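Kerkgate Dental Practice – Patient Newsletter
December 2019

Grinding your teeth at night: what we see and what you can do

Many of our patients come to us in the last weeks of the year with the same complaint. They wake up with a tired jaw, or with a headache on both sides of the head, and they think that they slept badly or that the pillow is wrong. Then we look in the mouth and we find flat places on the teeth that were not there at the last visit.

The name for this is bruxism. It means that a person presses the teeth together or rubs them from side to side, mostly during sleep. Small children do it often and in most cases they stop by themselves. In adults it can stay for years, and the person can be the last one in the house to know. Very often it is the husband or the wife who hears it first.

In October we asked patients at their regular checkup to fill in one page with questions about sleep, jaw pain and headaches. We received 97 pages back, and we thank everyone who took the time. Of these patients, 23 wrote that they wake up with a sore jaw at least once a week. Only a small part of them had ever told a dentist. This is the reason I wanted to write about the subject now.

What are the signs?

A sore or stiff jaw in the morning is the most common one. Some people feel pain in front of the ear, and they go first to the doctor because they believe they have an ear infection. Others have teeth that are sensitive to cold water although there is no cavity. You may also notice marks on the side of your tongue, or a white line inside the cheek at the height where the teeth meet. A filling that breaks again and again in the same tooth can be a sign too.

One of these alone does not prove anything. If you have two or three of them, please mention it when you come. It is easy to forget in the chair, so write it on the form at the front desk and Felicja Krajewska will put it in your file before you go in.

Why does it happen?

There is no single answer. Stress has a part in it for many people. Coffee late in the day, alcohol in the evening and smoking can make it stronger. Some medicines have it as a side effect, and for this reason we ask you to bring the list of what you take, also if you think it has no connection with teeth. Please do not stop a medicine by yourself. Talk with the doctor who gave it to you.

Grinding also goes together with bad breathing during sleep in some patients. If you snore loudly, if someone has told you that your breath stops for some seconds, or if you are very sleepy in the daytime, a night guard is not the first step. We will send you to your doctor with a letter, and we make the guard later if it is still needed.

The night guard

A night guard is a cover that you wear over the upper or the lower teeth when you sleep. It does not cure the habit. It takes the pressure and the wear, so your enamel does not have to. I say this clearly to every patient, as many of them expect that the grinding will stop in the first week, and then they are disappointed.

You can buy a soft guard in a store, and you boil it and bite into it at home. For a short time this can be fine. But the soft material invites some people to chew on it, and in my experience they wake up with more pain than before. It also can sit badly on the gums. The guard we order is made for your own mouth, from a scan, and it is harder and thinner. It needs two visits: one for the scan and one for the fitting, when we adjust the bite.
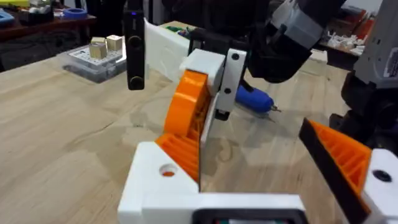
Wooden tabletop and orange ribbed fingers.

The second visit is the important one, and I ask you not to skip it even when the guard feels good to you. If the guard touches higher on one side, the jaw will work against it the whole night. Müzeyyen Erdem does the adjustments with me, and she is very patient – she will let you close and open as many times as you need to be sure.

The first nights can feel strange. You may have more saliva than usual, or you may find the guard on the floor in the morning. Give it two weeks. If there is pain in one certain tooth after this, call us and we will correct it.

How to clean it

Rinse it with cool water when you take it out and brush it softly with a separate toothbrush. Do not use toothpaste, which scratches the surface, and never put it in hot water or leave it in a car in summer. Keep it in the box with the small holes, dry, and away from the dog. Bring it with you to each checkup so we can look for cracks.

Small things that help in the daytime

Lips together, teeth apart. When you are not eating, your teeth should not touch each other at all, and most people are surprised when they start to notice. Put a small sticker on your computer screen or on the kitchen clock, and each time you see it, check your jaw. If it is tight, let the tongue rest behind the upper front teeth and breathe out slowly.

A warm, damp cloth on the cheeks for ten minutes before bed is pleasant and costs nothing. Leave the chewing gum for a while. If your jaw is sore, cut apples and hard bread in small pieces, and do not rest your chin in your hand at the desk – I do this myself, and Müzeyyen corrects me.

When to call us soon

Please do not wait for the next checkup if your mouth does not open fully, if the jaw locks, or if a tooth has become loose or has broken. For these cases we keep some free time every morning. Call the desk and say that it is about the jaw, and Felicja will find you a place.

Elif Naz Kurtuluş, dentist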